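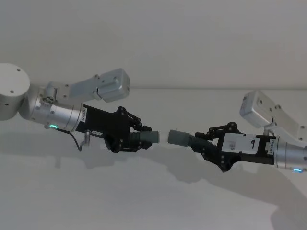 The coupling came in two halves, and Ravindra Joshi had spent most of March trying to get them to meet.

It was for the washhouse at Hallow. The old hose had split along the ribs during the winter, and the supplier in Semport no longer made the part. They sent him a gray one from another line and a note that said it should fit. He read the note twice and put it in the drawer with the other notes.

He knew the feel of a good joint. You brought one side up to the other, let them touch, and turned until the thread took. His father had taught him that under the sink on Rivadeneyra Street, lying on his back on a folded towel. His father never forced anything. If it didn't take, he backed off and started again.

Ravindra backed off and started again 13 times that afternoon. He tried it with the left side held still and then with the right side held still. He wiped both faces with his sleeve. At four he made tea and drank it standing up.

His sister called from Jovgate while the cup was still warm. She wanted to know if he was coming for dinner.

"I'm on the hose," he said.

"Still?"

"It's close."

"You said that last week."

He had. He told her to go ahead and eat, and she said she would leave a plate in the oven. After she hung up he stood for a minute listening to the drip in the washhouse bucket.

Then he rinsed the cup, dried his hands, and picked up the two halves. He held them a finger's width apart and looked through the gap until they lined up. He brought them together slowly. He turned the right one a quarter, and felt it catch.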